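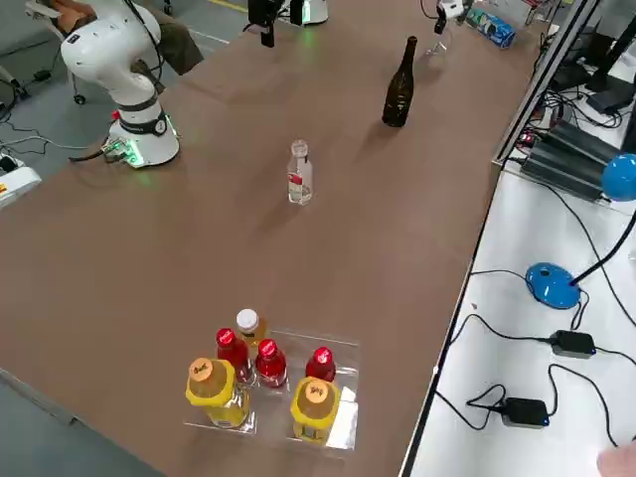 pumpkinridge replied:
Before you buy anything, find out whether it's your pipes or the town's water. We went through the same thing over in Badik, and it was the old galvanized line coming in from the street. No pitcher filter is going to fix that.

mossyporch wrote:
Okay, good point, and I should've put more in my first post. The taste is only bad in the kitchen. Upstairs bathroom tastes fine, or as fine as Dandach water ever tastes, kind of like a swimming pool that's trying its best. The kitchen tap has this metal thing going on, worst first thing in the morning. I let it run a minute and it gets better but it doesn't go away.

So for the last year we've been buying bottled, and I'm sick of it. Sick of hauling it, sick of the recycling bin being full by the second day, sick of paying for it. My husband likes it cold from the fridge and won't drink anything else, so I can't just announce that we're quitting.

tworiverstom_cat replied:
If upstairs is fine, then it's something between the split and the kitchen faucet. How old is the faucet? Mine had gunk in the aerator you wouldn't believe. Unscrew it, soak it in white vinegar overnight, costs you nothing.

mossyporch wrote:
The faucet came with the house, so old! I'll try the vinegar tonight. But I still want a filter, because even the upstairs water has that chlorine smell, and I've been going back and forth between two of them. One is the Enance pitcher, which my sister swears by, and the other is the Quiambao under-sink one that goes for $72 on sale. 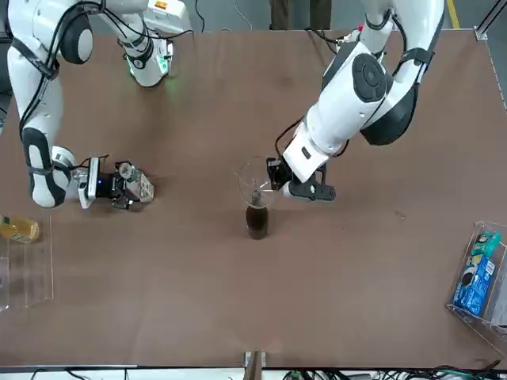 The under-sink one says it's good for 2,000 gallons before you swap the cartridge, and that sounds like forever to me — we're two people and a dog. The pitcher cartridges are cheaper but you're changing them all the time, and I know myself, I'd let it go way too long and then we'd be right back to drinking swimming pool.

pumpkinridge replied:
Under-sink, no contest. Pitchers are slow and somebody always puts them back empty. Just check that you've got a shutoff valve down there that turns.

quietkettle replied:
Going to disagree. I had the Quiambao for two years, and when the fitting started to weep I didn't notice until the cabinet floor had swelled up. A pitcher has never ruined a cabinet. Plus if you rent or move, it comes with you. And chlorine will mostly leave on its own if you let the water sit in an open jug in the fridge overnight, so you may not need either one.

pumpkinridge replied:
That's an install problem. Get a leak alarm, put it on the cabinet floor, done.

quietkettle replied:
So now it's a filter and an alarm and crawling under the sink to check on both. For tap water.

mossyporch wrote:
You're both making sense and I hate it, lol.
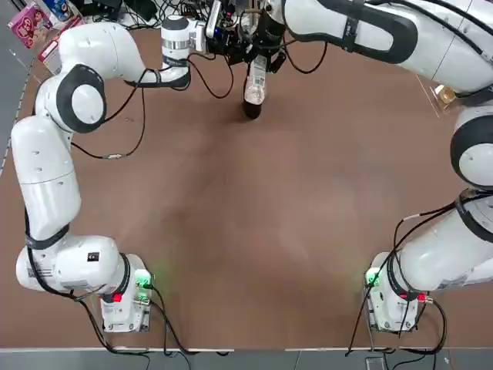 My bigger worry is whether we'd stick with it, since half of what we like about bottled is that you can grab one and go. I've got a couple of nice steel ones and they live in the back of the cupboard, because they're heavy and I can't see how much is left. A clear plastic one like the one hanging over the table up there is more my speed, and I'd probably fill a few and line them up in the fridge door so my husband doesn't feel robbed. Does anybody do that? Do they get that stale plastic taste after a while?

tworiverstom_cat replied:
They do if you keep using the same throwaway kind. Buy a few sturdy ones made for refilling, and wash the caps too, that's where the funk lives.

quietkettle replied:
Glass. Old juice bottles — free, no taste, and they look pretty in the fridge.

pumpkinridge replied:
Free until one hits the tile.

mossyporch wrote:
Update: did the vinegar soak. What came out of that aerator was disgusting, little rusty flakes and something green. The metal taste is a lot better this morning, not all the way gone. I'm going to try the jug in the fridge for a week before I spend any money, and I'll call the town about the line too. Does anyone know if they test for free?

pumpkinridge replied:
Badik does. Call early, they quit answering after lunch.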